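Moving to a cheaper phone after four years

My old phone stopped charging properly in March. The port had been loose for a while and I had got used to propping the cable against a mug at night, but then it would only charge switched off, and after that only on one particular lead. The repair shop on the corner wanted 70 pounds for a new port and said the battery was tired as well. I decided to put the money towards another phone.

What I bought

I went for the Ikov, the smaller of the two they sell at the moment. Bouchra Ait Ali at work has had the larger one since last summer and let me carry it for an afternoon, which was enough to tell me it was too big for my coat pocket. The small one is still taller than my old phone, but it is narrower and I can reach most of the screen with my thumb. The top left corner is out of reach. I have moved everything I use to the bottom two rows.

It came with a charging lead and no plug. I had a plug.

Moving everything across

The transfer tool did the contacts, the calendar and the messages without any fuss. Photos were slower. I had 3264 of them, plus videos, and the first attempt stopped at 783 and sat there until I gave up and went to bed. On the second go I turned off the screen lock on both phones and left them next to the router, and the lot came over.

Things that did not come across:

Alarms. I found this out on a working day.

The notes app, which had only been saving to the old phone. I copied the important ones out by hand and let the rest go.

Two-step codes. If you use an app for these, export them before you wipe anything. I had to ring the bank, and that took most of a lunch hour.

Battery

I get through a normal day with some left over. A normal day for me is an hour of radio on the bus, messages, a few calls and maps if I am going somewhere new. On Saturday I used it for directions most of the way to my brother's and back, and it needed a top-up by teatime. The old phone would have been flat before I got there, so I am not complaining.

I have set it to stop charging at the limit the settings suggest. Tarek Radwan left a comment on my last post saying this makes little difference over the life of a phone. He may well be right, but it is one switch and I have left it on.

Camera

Good outdoors, fair indoors. It takes a moment to focus on anything close, and if you tap the shutter too soon you get a sharp background and a soft subject. Colours are a bit stronger than I would like, reds most of all. Purples and greys seem closer to life.

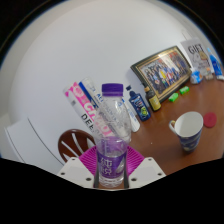 Case and screen cover

I tried two cases. The Cerneo is thin and adds almost nothing to the size, but the buttons are stiff through it and I kept pressing volume twice. The Grandeck is thicker, with a raised edge round the screen, and has a better grip. It cost 12 pounds and I have stuck with it. It does collect fluff round the charging port, so I give that a blow now and again.

The screen cover went on crooked. There is a bubble near the bottom which I have stopped noticing.

Still to sort out

The car does not recognise it every time. I have deleted the old pairing and started again twice, and it works for a few days and then wants asking. I will try the car's own update next, if I can find the instructions. If anyone has the same phone and has got it to connect reliably, please leave a comment and say which settings you changed.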